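3.2 Work surfaces and clearing order

Records were drawn from the Harberg household set, which holds 2,867 entries on how tables and counters are cleared after use. After removal of duplicates, 2,799 remained. Kadlec and Vaněk coded each entry for the type of surface, the first item moved and the place where it was set down. Disagreements were settled by Holub – mostly cases in which an item was moved twice. Entries with no stated set-down place (20) were kept but left out of the order analysis. 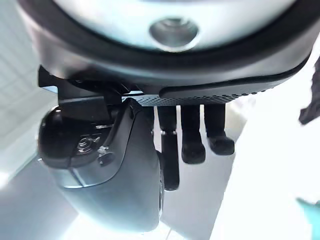 4 min read

Figure 2. Close view, with grey housing and perforated plate.

Of the coded entries, 1,587 began with the item nearest the edge of the surface. The effect of surface type is treated in Section 3.3.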